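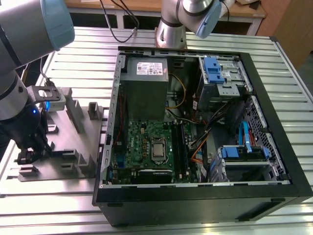 Tamemholm – Tuesday, July 25, 2023

Service day on the teardown cell! Two arms, one slatted table, and a desktop tower on its side with the panel off. I get way too happy about this stuff, so a short thread on how we keep it running.

First job is always the gripper on the left arm. Fingers get wiped and checked for play, then I give it a part to hold. Today it's a black metal bracket with a rectangular cutout. Awkward, great test piece.

Next, the little camera on the wrist. I re-run the hand-eye calibration every 1,000 cycles – yes, even when the numbers look fine. Last time I skipped it we were hunting for a latch 3 mm from where it really was.

Then the gray fixture plate next to the case. The blocks and pegs take a beating, so each one gets a wiggle by hand. Anything that moves gets retorqued and marked with paint pen.

Cables! My least favorite and the thing that bites most. Arm 2 sits behind the tower, and I jog it through its full reach at slow speed, watching the loops for snags. We swapped its wrist cable at 3,100 hours.

We run everything from Tirketti, our homemade cell controller. The service routine is 136 lines now and I'm weirdly proud of it. Arm speed stays at 20 percent until the last check passes.

Next up is the drive cage routine. Those blue latches are so much fun to program. Will post the grip settings when I've cleaned up my notes!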